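The Luangrath spare room, continued

My mother-in-law is coming for two nights in October and the guest bed now has 12 cushions on it. A guest has to move every one of them to lie down, and then she has to find a chair to put them on. We don't own that chair. 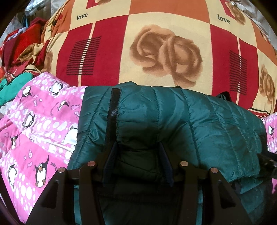
My rule at home used to be two per bed. It held until the Clurkthorpe sale, where they were six dollars each and I was left alone with a cart.

Lertchai Onsri

Shares 30 | Comments 2

Rattana Meesuk: Under the bed. That's where mine go.

Jagadeesh Mathew: Is the sale still on?

Contact the editor | Back to top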